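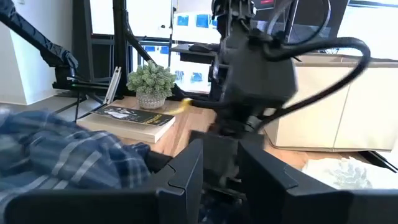 Bradavora Table Oil is a clear penetrating finish for indoor wood furniture, sold in a 42-ounce can. It soaks into the top layer of the wood and cures there, and leaves very little film on the surface. We make it mainly for tops that get used every day: kitchen tables, desks, benches, shop counters. A wooden tabletop like the one in the photo takes its wear from small things being picked up, moved and put back down, and that kind of wear is easier to repair on an oiled surface than on a lacquered one. A scuffed patch can be sanded and oiled again without stripping the whole top.

The oil is a blend of linseed and tung with a small amount of carnauba wax. It contains a drier. It does not contain stain, and it will not hide an existing stain or a repair done in filler. Expect the wood to darken to about the shade it shows when wiped with a damp cloth. Maple and ash will also warm up slightly over the first year.

What's in the can

42 fluid ounces of oil, ready to use. Do not thin it. The lid is a screw type with a liner. Please keep the liner, the oil skins over quickly without it. Applicator pads are sold separately, in packs of 2.

Coverage

One can covers 200 square feet of planed hardwood, one coat. Softwoods drink more, and end grain drinks a lot more. If your top is butcher block or has exposed end grain at both ends, buy a second can or plan to stop after the first coat and order again. Batches do not vary in color.

Before you start

The wood has to be bare or previously oiled. Table Oil will not go through polyurethane, shellac, lacquer or paint. If you are not sure what is on your table, put a few drops of water on it in an out-of-the-way spot. If the water is still sitting up in beads after ten minutes there is probably a film finish, and it needs to come off first.

Sand with the grain and finish at 150 grit. Going finer closes up the surface and the oil does not get in as well. Vacuum, then wipe with a dry cloth. Don't use a tack cloth, as some of them leave a residue.

Applying

Stir the can, do not shake it. Wax settles at the bottom, so get the stick all the way down.

Pour a small amount on the wood and spread it with a pad or a lint-free rag. Keep the surface wet for fifteen minutes, adding oil wherever it goes dull. Then wipe off everything that is left, and wipe again with a clean rag. Most complaints we get about a sticky table come down to this step. Oil left sitting on the surface turns gummy and has to be scrubbed off with mineral spirits.

Wait 19 hours at room temperature before the second coat. Cold rooms take longer. If the first coat still smells strong or feels tacky, give it another night. The second coat goes on the same way and uses nearly half as much oil.

Do the underside too, at least one coat. A top that is sealed on one face only can cup.

You can set light items on the table after a day. Keep water and hot dishes off it for two weeks.

WARNING: Rags soaked in this oil can heat up and catch fire on their own. Lay them flat outdoors to dry, or put them in a metal can filled with water and close the lid. Do not pile them up or leave them in a trash bag. The same goes for pads and for sanding dust from oiled wood.

Care and touch-ups

Wipe with a damp cloth and a little dish soap, then dry. Skip ammonia cleaners and anything with bleach. Most kitchen tables want a fresh thin coat once a year, desks less often.

For a ring or a scratch, sand the spot lightly, feather out past the edges, and rub in a few drops of oil. It will look a little different from the rest for a week or so - this evens out.

Specifications

Product: Bradavora Table Oil, Clear
Size: 42 fl oz
Sheen: low satin
Coats: 2
Recoat time: 19 hours
Coverage: 200 sq ft per can, one coat
Cleanup: mineral spirits
Storage: above freezing, lid tight
Shelf life: two years unopened, six months opened
Use: indoor only

Customer comments

"Used it on an oak dining table that came to us with the finish half worn off. Stripping took a weekend, the oiling was the easy part. Could have done with a bigger can, the leaves took more than I figured." - Sandamali Siddiqui

"Good product, smell hangs around for days. Open the windows." - Chalerm Siriwan

"I've gone through several cans on shop benches. Instructions say to stop at 150 and I went to 220 the first time. Came out blotchy. Resanded and did it their way and it was fine." - Zinash Asfaw

Common questions

Can I use it on a cutting board?
We don't recommend it. Our Jedatis Board Wax is the one for boards and spoons.

Can I use it outdoors?
No. It has no UV protection and will go gray and then mildew.

Will it work over Zodine Floor Oil?
Yes, if the floor oil has been down for at least a month. Clean the surface and scuff it first.

Does it work on veneer?
Yes, but go easy with the sandpaper. One coat is often enough.

My can has a skin on top. Is it ruined?
Cut around the skin, lift it out in one piece and strain what's left through a paint filter. If the oil underneath is stringy, throw it out.

Ordering

Cans ship by ground only. We can't send oil by air, and that rules out a few addresses. Orders placed before 2 p.m. usually leave the same day. The large shop pail is out of stock until October - email us if you want to be told when it's back.

Unopened cans can be returned. For trade accounts, write to Uthai Yensuk at the Intarasuk warehouse and include your resale number.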